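Home | News | Opinion | Local | Archive | Subscribe

We use cookies to remember your settings. Accept or manage your choices.

Bring back the parts counter

Opinion — May 6, 2022

The last parts counter in Cevcombe closed in November. It was at the back of the hardware store on the main street, and it had a bell, a stool and a wall of small drawers. You brought in the broken piece, the clerk looked at it, and you usually left with one that fit.

I went there for 11 years and don't think I ever spent more than $60 in one visit. That was part of the trouble. A drawer full of washers takes up the same floor space as a grill, and the grill brings in more money.

Now I order parts online. Last month I needed a door latch for a Zodirau dryer. The site listed 2 latches under the same model number, with the same photo. I picked the wrong one. Sending it back cost more than the latch did, so it is in a kitchen drawer with the other wrong parts.
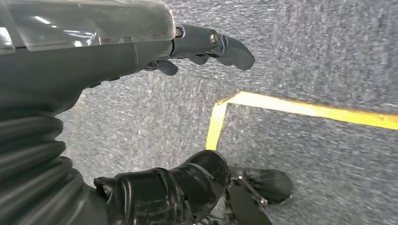 A clerk would have asked whether the old latch had a square tab or a round one. The question takes five seconds, and the person asking it has to have handled both. Search boxes don't do that yet. The reviews are some help, if you have the patience to read 200 of them and throw out the ones about shipping.

People say counters died out when customers stopped fixing things. I think it went the other way in a lot of towns. Once the nearest part is four days off and might be wrong, a new toaster starts to look sensible. My neighbors in Cevcombe are as handy as they ever were. They have fewer places to take the question.

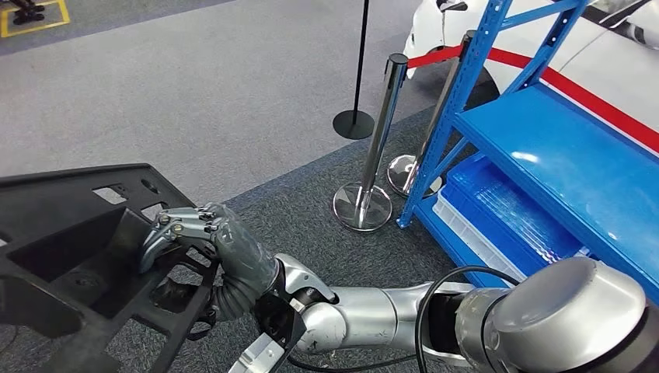

A silver arm with a humanoid hand gripping a large black panel.

Makers could do more. Cleniven prints the part number on each piece of its vacuum cleaners, in raised letters you can read without glasses. It's a small thing and it works. Most companies still put one sticker on the bottom of the machine, where it wears off in a couple of years.

I don't expect the old store to put its counter back. The space is garden furniture now. But a town this size could support one afternoon a week with a person behind a table, a set of calipers and a few trays of common parts. The library has a room. The county already pays to haul away the appliances we give up on — some of that money could go here instead.

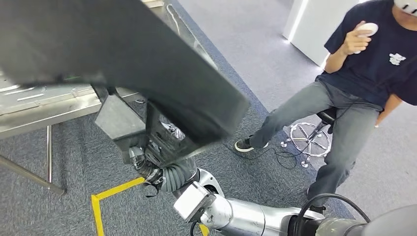

What it would take

The stock doesn't need to be large. Belts, hoses, latches, fuses, knobs and screws would cover most of what I've gone looking for. For the rest, the person at the table could look at the broken piece and place the order, so that the right one comes the first time.

The town of Jin, across the river, still has a counter. I drove over there with my dryer latch. The clerk turned it over once and went straight to the drawer.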